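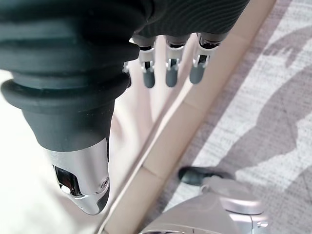 Svenja Brinkmann wrote back after the last update that she'd hold off on any more shelving until the wood edging is settled, and asked what we've spent so far. Fair on both counts. Quick answers, then the rest.

Spent: $200 out of the small works line, nearly all at Plusa for filler, sandpaper and screws. Receipts are with Ramiro. Nothing drawn from the furniture line yet.

Edging: the beige wood strip stays. We priced ripping out and replacing all the trim in the Gendora room and it's silly money for what it is. Light sand, fill the nail holes, one coat of clear. Test piece first in the far corner behind the door where a bad result won't bother anybody. Marcelino wants satin, I want matte, will settle it when the test piece is done.

Where we are, April

Walls patched and primed. Second coat on the window side still to do.
Door rehung. Closes without the shoulder now.
Old cupboard out and gone, took four of us and a lot of bad language.
Outlet by the sink: waiting on Iglesias for a date. Called twice. Will call agian.
Floor: not started, see below.

The floor. Original plan was to lay over what's there. Then we lifted a corner and found the underlay has gone to crumbs along the radiator wall. Lilibeth thinks only that stretch needs redoing. Jimora quoted for the lot, roughly 20 percent over what we have in the budget. Asked them to requote for just the bad stretch. Nothing back so far.

Shelving. 5 units ordered, 3 delivered, still in there boxes in the hallway. Leaving them flat until the edging is coated so we're not working around them. Height of the bottom shelf changed, Lilibeth wants storage bins to slide under without catching.

What we need from you

Ok to move the leftover paint money to floor repair. Small amount but it crosses two lines so it needs your sign-off.
A yes or no on the clear coat, if you have a view. Otherwise we go ahead.
Someone to let Iglesias in before 8 am if they give us an early slot. Vangelis Margaritis has the only other key and can't do mornings.

Next update once the floor requote is in. Drop by any afternoon after 2, side entrance, the front is blocked by shelving boxes.

Marcelino says bring your own mug.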